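Jastik tabletop set, notes

Small pile of table tasks with everyday stuff. Cloth folding, putting things in a box, wiping-up items. Written in a rush, will tidy later (August maybe).

What's in it

4000 clips total. 2000 cloth, 600 box, 800 sponge, 600 mixed leftovers. Mixed ones are not sorted yet, use with care.

Cloth
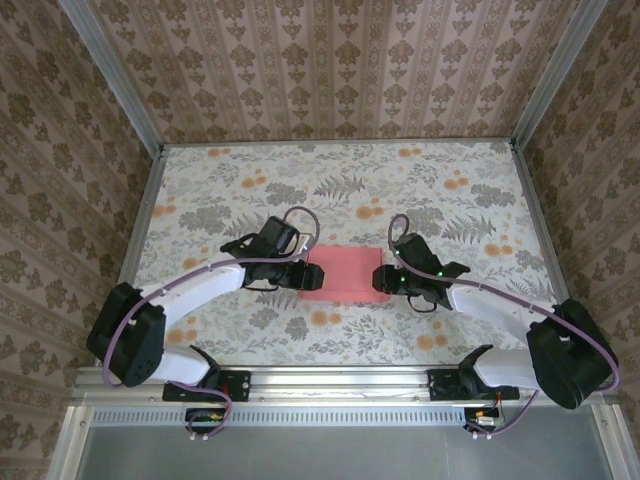

Folding is in halves only, no thirds, no rolling. Start is always one layer, long side across. The reddish pink one has a slight crease near its right side, so don't read every line in the fabric as a finished fold. We label a fold done when the two short edges meet, over that and it goes in "overshot". Corners that don't line up still count.

Table covering is floral all through. If you're masking by color, pinks are OK against it, pale items will give you truoble.

Box

Cardboard, open top. Label side is whichever long wall is nearer. Wear is not labeled. Tears and bent flaps stay in, please dont filter them out, we want boxes like the ones people keep.
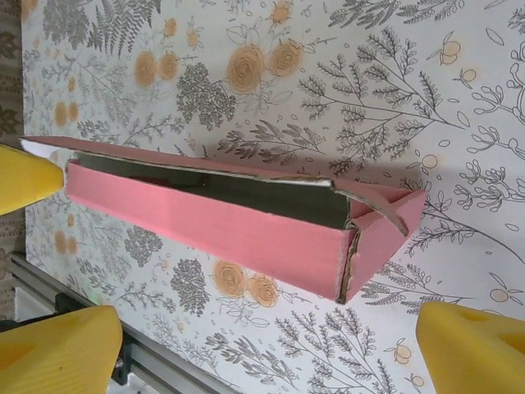 Three labels for this part: in, out, on the rim. Rim means any contact with the top edge at the end of the clip. A flap counts as rim.

Sponge

Short task, pick up and put down. 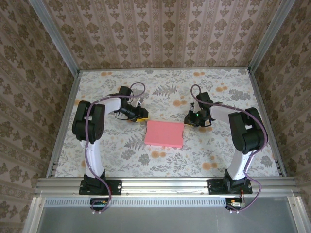

Put down flat = ok. On its long edge = "edge", on end = "end". Sliding without a lift gets its own label, "push".

Splits

Hamann is train, Tolport is test. Same items can turn up in both.

Known gaps

- no wet cloth
- box labels from the first batch need a recheck
- sponge "end" is rare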